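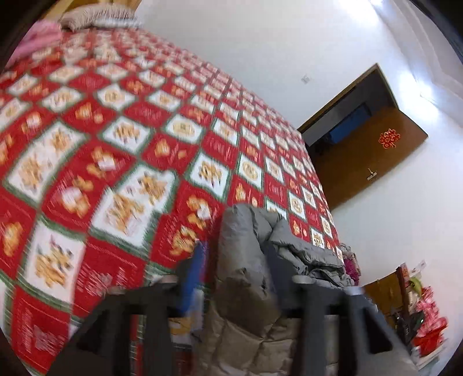

Murnlow Quilt Show Fills Every Bedroom on the Tour

Red is the color of the month in Murnlow. The town's April Bedroom Tour opened this week with 2,092 tickets sold, a record for the event, and the room people keep going back to is the guest bedroom at the Rashidi home on Koech Street, where a checkerboard quilt in red and white covers the big bed.

Nafula Rashidi made up the room in a wedding style, with double-happiness symbols all over. They turn up again and again in gold or orange on the white blocks of the quilt, and there is one more on the wooden door, a red paper-cut that visitors stop to admire on the way through. Thin green borders run between the squares and make the red look even brighter.

"I wanted people to walk in and feel like there was a wedding in the house," Rashidi said. "My cousin got married in March and we had so much fun decorating for her that I didn't want to stop!"

She kept the rest of the room quiet. The walls are white, and the pillow is pale beige with a fringed edge. A pink blanket is bunched up at the head of the bed and a gray comforter is folded down at the foot — Rashidi says people sleep in this room, tour or no tour, and she likes it to look that way.

The tour takes in 4 homes this year, up from 3 last spring. Tickets are good for all of them and visitors can go in any order. Most start at the Birkstead end of town, where parking is easier, and work their way back toward Koech Street in the afternoon.

Chepkoech Mutiso drove over from Birkstead with her mother and spent the better part of an hour in the Rashidi house. She quilts herself and was studying how the squares repeat on the diagonal.

"You get one idea from across the room and a different one when you lean in," Mutiso said. "From the door it's all red and white. Then you're up close and there are gold medallions, and rows of tiny printed script, and you want to look at every single block. I'm going home to cut fabric tonight."

Her mother liked the door best and has already asked Rashidi where to buy red paper.

Tariq Dogar, who put the tour map together, said ticket sales picked up as soon as word of the wedding room got around. Two extra time slots have been added in the evening to keep the hallway from backing up. Visitors are asked to leave bags by the front entrance and to look at the quilts without sitting on the beds.

Rashidi will also show beginners how to fold and cut a simple double-happiness design at her kitchen table. The sessions are free with a tour ticket, and paper and scissors are supplied. The first one starts at 2 p.m., with room for kids as long as a grown-up stays with them.

Tickets are on sale at Brudier Fabrics on Main Street until the tour closes at the end of April.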